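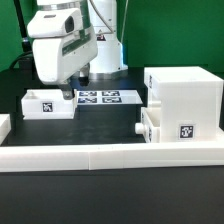 Fig. 1. Tray with one marker on its front face, and flat plate with four markers, two by two.

Clultongate Workshop Course
Handout 6: Square markers on trays and plates
June 24, 2020

Background

A square marker is a black-and-white pattern of blocks that a camera can find and identify. Once the printed size is known, software can work out where the marker is and how it is turned. The pattern carries an ID number, so two markers with the same ID should not be on the table together.

Last session covered printing. Today is about mounting.

Upright and flat mounting

The tray in Fig. 1 carries its marker on the front face, near the middle. A marker on a wall of a tray can be read from the front and is lost when the tray is turned around. If the tray will be turned during your exercise, put a marker on each long side, with a different ID on each.

The plate lies flat. Its four markers look wide and short in the picture even though the patterns are square. This is foreshortening. The lower the viewing angle, the fewer pixels there are between the near and far edges of a marker, and the harder it is to read. Larger markers help. So does raising the camera.

With four markers on one plate, the position of the plate can still be found when one or two of them are covered. The spacing between them has to be measured and entered in the layout file. Measure from corner to corner of the black squares, and do it after printing, as printers often rescale the page.

Surface and background

Use a matte surface under the work. Gloss gives reflections, and a reflection across a marker will hide part of the pattern. The mat in Fig. 1 is dark and matte, and the white tray stands out well against it. The green backdrop behind the table gives a plain, even color that is easy to separate from white parts.

Leave a white margin around every marker. On a white tray the tray itself can serve as the margin, but on a dark box you need to leave paper around the print when you cut it out.

Mounting steps

1. Check the printed size with a ruler. Write it on the back.
2. Cut with a knife and a straightedge. Keep the margin.
3. Wipe the tray or plate and let it dry.
4. Stick one edge down first and smooth across. A bubble under the pattern will bend it.
5. Write the ID in your notebook beside a sketch of the part.

Exercise for Thursday

Work in groups of 2. Mount one marker on a tray and four on a plate, measure the plate, and hand in the layout file with your sketch. The Nineck paper is in the drawer under the printer.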